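February, after supper

Walked the long way to Leonie's this morning instead of taking the bus, and I'm so glad I did! I'd been telling myself for weeks that I would learn the back lanes behind Sriwong market, and every single time I chickened out and took the main road with the scooters. Today I had a bag of oranges for her and no hurry at all, so in I went.

First turn was wrong, naturally. I came out behind the Skernis bakery where they stack the flour bins, and a boy with a broom pointed me back the way I came without my even asking (I must have had the face on). Second try was better. You go past the pharmacy, duck left, and then the lane just runs dead straight with walls and low buildings down both sides. The sky was flat white the whole way and everything looked a bit washed out, except for one big round tree hanging over the white wall on the left. I'd love to know what kind it is. I stood there a minute like a tourist and switched the oranges to my other hand.

The asphalt is all patches, old dark ones and blotchy ones, so I kept looking down at my feet when I wanted to be looking at the walls. I do like the walls. The gray one is rough and stained, with seams running up and down it, and then it changes to white and the top steps down bit by bit as you go. It made me think of the lane behind Grandma's in Wenness, where we used to run a stick along the wall until somebody yelled. 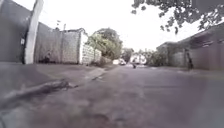 At Leonie's

She had the kettle going before I got my shoes off. Leonie Rakena makes tea so strong it could hold up a roof, and I drank 2 cups of it and have been buzzing ever since. She's finally booked the Ganditz trip — a whole week, with her sister — and wants me to water the ferns while she's gone. I said yes, of course. There are 27 pots! I thought she meant the ones on the balcony.

Oranges were a hit. She says the lane floods when the real rain comes and I should wear proper shoes. Must dig out the rubber boots, and must remember to bring her spare key back to the hook by the door, as it is still in my coat pocket.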